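分类：工作台笔记 / 墨水与材料

九月，下午三点多开始写

继续弄马克笔墨水褪色的事。上周 Dosex 的人寄来一份两页的说明，说他们的新品红在室内光下"长期稳定"。我看了两遍，没找到"长期"是多长，也没找到"室内光"是多少勒克斯。唯一的曲线图纵轴没有单位。Valdir Barros 觉得可以先信着用，我不太愿意。

先把手上的条件记下来。纸用 Filley 的无酸卡纸，同一包里裁的，每种颜色涂一道、两道、三道。光照箱设在 2000 勒克斯，窗边那组不控制，只挂一个照度计，阴天读数多半在 600 上下晃。对照组放抽屉，包黑纸。每条色样左半边用铝箔盖住，揭开时能直接对比，免得又靠记忆说"好像淡了点"。

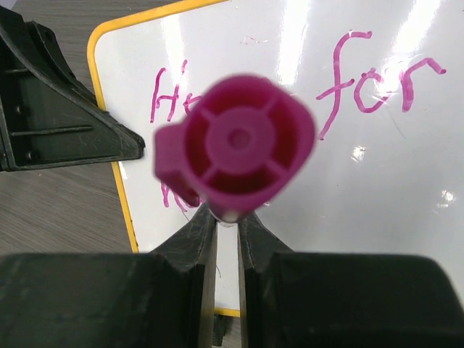
现在的问题出在基线上。涂完马上测和隔一夜再测，品红的读数差得比我预想的大，蓝色几乎不动。Valdir 说是溶剂没挥发完，说得通，但同一个解释他上个月也拿来说过胶水，所以我先当猜测记着。补做：同一条色样涂后一小时、四小时、次日早上各测一次，测头位置用铅笔框固定。基线定不下来，后面算出的褪色值没有意义。

另外，Fung 的旧资料里有一张表，声称品红一类的染料墨水照 50 小时后色差仍小于 3。这个数被好几个地方转抄过，抄到后来连光源都丢了。我翻到的最早版本写的是"日光灯"，没写滤光片，也没写样品离灯多远。不能拿来和我们的结果比，最多说明有人量过。请以后在报告里引用这张表的同事把光源一栏补上，补不上就别引。

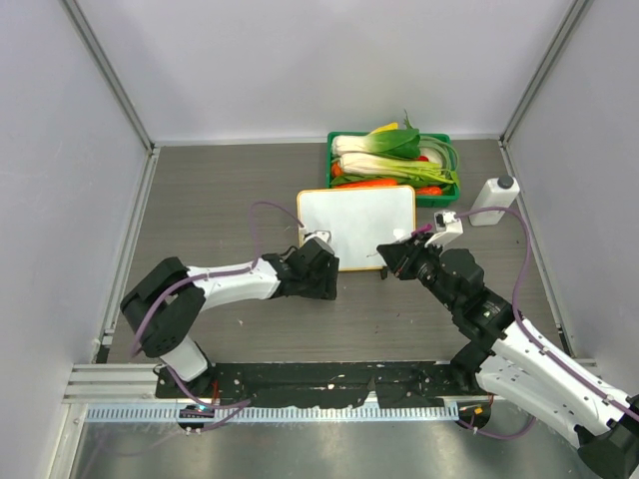 台面一角：绿色托盘里的玩具蔬菜，托盘前放着切菜板。

光照箱也有毛病。四个角和中间的照度不一样，靠门那一侧偏低，说明书上写的"均匀"大概是指中间巴掌大的一块。处理办法是每天早上把样品架转四分之一圈，转完在表上签字。昨天那格是空的，不知道是没转还是没签，只能按没转算，这一天的数据打问号。

温度没控制。箱里下午比早上高几度，Valdir 认为对染料影响不大，可以忽略。也许吧，但他没有数据，我也没有。折中：在黑纸包着的对照里分出一条，塞进光照箱内侧，只受热不受光。如果这条也变了，就得重新想。

Ikirthorpe 那边来信问能不能先给个结论，他们要给展板选笔。我回的是：目前只能说黑色和蓝色没看出问题，品红不知道。他们显然想听"可以用"。展板要挂多久、对着哪扇窗，信里都没提，我反问回去了，还没收到答复。顺便说一句，擦写板的墨水是另一套配方，这批结果不能套过去，信里他们把两样混着说。
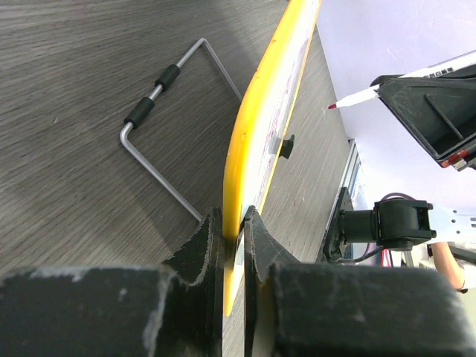 黄边白面的板子，夹持中，近处。

颜色怎么看也吵了一下。Valdir 主张除了仪器再找几个人用眼睛打分，理由是展板终究是给人看的。我不反对，但上次目测时大家都知道哪半边盖过铝箔，分数整齐得可疑。这次要打分，就把色样剪开、背面编号、打乱，编号表锁起来，分数收齐再打开。嫌麻烦就不做。

待办：
- 品红基线补测，表格另起一页
- 照度计送去和楼下那台比一次，两台差多少写在封面
- 问 Dosex 要原始数据，曲线图纵轴是什么单位也一并问
- 样品架转动的签字栏改成写时间，光签名没用
- 铝箔边缘有翘起的重新压平，漏光的那条作废

五点半，Dosex 回信了，附件还是那份两页的说明，换了个文件名。明天打电话。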